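The cream microwave, one month in

I said in January that I would not write about appliances again. The toaster post got 213 comments, most of them from people who own a better toaster. So consider this a lapse.

We have a new microwave. It's cream, it sits on the white table, and both times I went looking at it the display said 0.

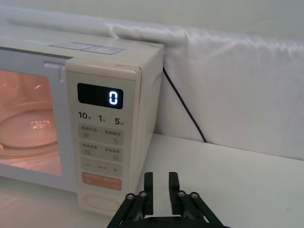
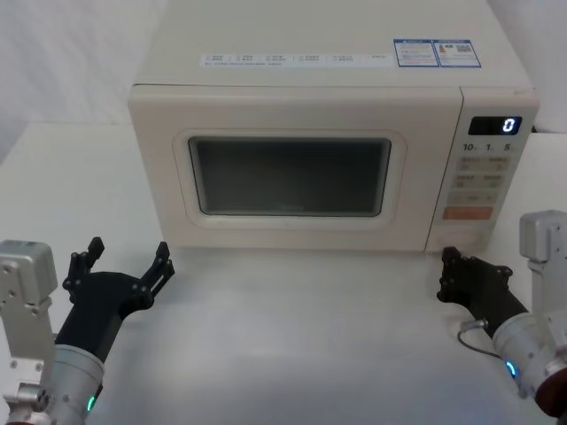
Cream on white. The digit in the corner is a zero both times.

The old one was a Druvix with a dial, and the dial had one setting, which was "more." You turned it, it hummed, and you came back when something popped. I had it through two apartments and the whole Sallville period, and it never once asked me what I was cooking.

The new one would like to know. There are buttons with little pictures on them, labeled in Chinese, which I don't read. One of the pictures looks like a droplet. Soup? Defrost? Rain? I have been working my way down the panel with a mug of water and an open mind. The 10, the 1 and the 5 at the top I worked out early, and I'm prouder of that than I should be. Minus and plus also hold no terrors. The orange one at the bottom means go.

So I cook everything with four buttons and treat the rest as decoration. Leftover rice gets a splash of water and two minutes. Porridge gets watched the entire time, after what happened to the first porridge.

I'm leaving the stickers on top for now. They've got small print, check boxes and a barcode sort of thing, and I have a bad history with sticker residue (see the Nouri kettle, which is still tacky along one side). I tried cooking oil on that, then baking soda, then both, and ended up with a kettle that smelled like a salad.

Cream was not my first choice, by the way. I wanted the black Aris, but it was deeper than the table and cost 200 more, and for that money I expect it to chew the food for me. Cream shows tomato sauce from across the room. I wipe it down every evening now, like someone with standards.

Next week, the drawer with all the lids in it.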